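Tips from the bench - Wovby grippers, hired by the week

Llinos asked me to write these up before the pair goes back. Quick ones, no particular order.

We had the two-handed Wovby kit on hire from Gronow. $318 for the week, cables in, stands not. You hold a gripper in each hand and do ordinary household jobs, and the recordings go off to train somebody's robot arm. Fine kit on the whole. Fussy about small metal things.

**Keys**

- Grab the ring, not the keys. Big thin ring is best. The little split ones slide out of the fingers every time.
- Lift the ring up first so it stands clear, THEN move the bunch. Drag it flat and it snags.
- Key stand with short pegs: come in from the front of the peg, a bit high, and lower. Don't poke.
- Anything else hanging on the stand, leave it on the far side from your working hand.
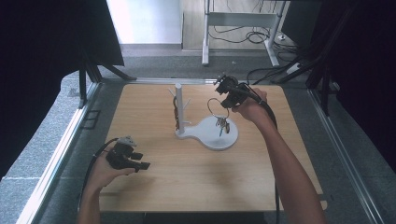
- Light stands tip. Bit of grey putty under the base fixes it, take it off with dental floss after so you dont mark the table.
- Spare hand stays low and open. Ready to catch.

**Cables**

Run them back along the forearm and over the side of the table. Leave slack at the elbow. Too tight and the gripper twists on you, too loose and you sweep everything onto the carpet (did that, twice, before morning tea). Velcro ties, never tape. Tape leaves gunk on the colour coating and Gronow will charge you for it.

**Fingers**

Wipe with a damp cloth, no spray. Grip going off? Usually grease off the keys. Dish soap on the keys themselves, rinse, dry properly.

**Hands**

10 minutes on, then swap or stop. Tegwen did 38 straight and couldnt open a jar that night. The handles are sized for a bigger mitt than hers, foam bike tape helps.

**Worth it?**

For a week, yes. To buy, I'd wait. The Zuvbridge pair is lighter but the jaws feel mushy and the manual is a joke. Wovby's manual is okay, skip to page 9 for the calibration bit, teh rest is safety stuff you should still read once.

Not tried yet: teaspoons, clothes pegs, tea towels. Tegwen's got the list. Return box is under the stairs, chargers go in the side pocket.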